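Visits & Open Days | Robotics, Student Projects
Reading time: 2 min

The Grekley open day in July gave the second-year project course the large room on the ground floor, with talks at the back and benches at the front. I went mainly for the garment-handling group, supervised by Anatole Pons. Their task is set by the course: pick up a crumpled T-shirt, find two usable grasp points, and bring the shirt to a known pose for folding.

The group uses two arms and wrist cameras. Thierry Vidal, who presented the work, spent most of his slot on grasp selection. Corners and hems are easy to hold but hard to tell apart in a heap. The collar is a better reference - the band is thicker, and the label helps fix which side is the inside. 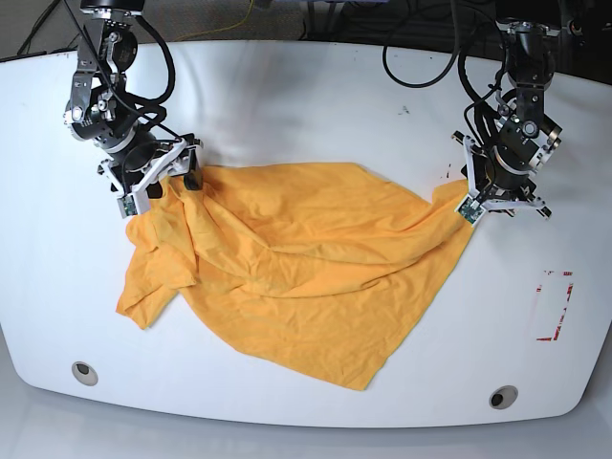
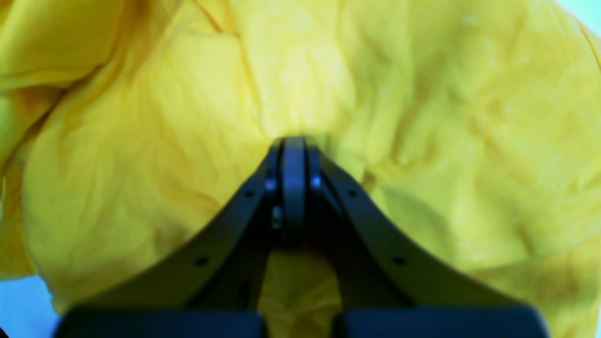
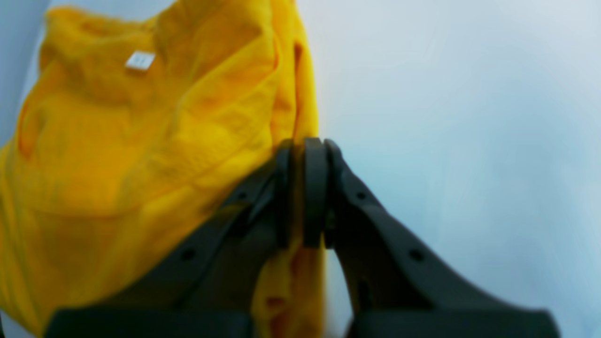
Two-arm T-shirt handling, Grekley project course. First picture: both grippers on the shirt. Second and third: wrist camera views.

The students log each attempt with a failure code. Of 43 attempts in their last series, the most frequent code was a double layer picked up where a single one was wanted. An attempt is stopped after 90 seconds. Vidal's group wants to add a check on fabric thickness at the fingertips, but has not chosen a sensor.

Questions from visitors dealt mostly with lighting. Saturated cloth gives the wrist cameras little contrast inside the folds, and the group has so far trained on five shirts, all plain. Printed shirts are planned for next term - Pons expects the label detector to need retraining.

Slides are available from the course office on request.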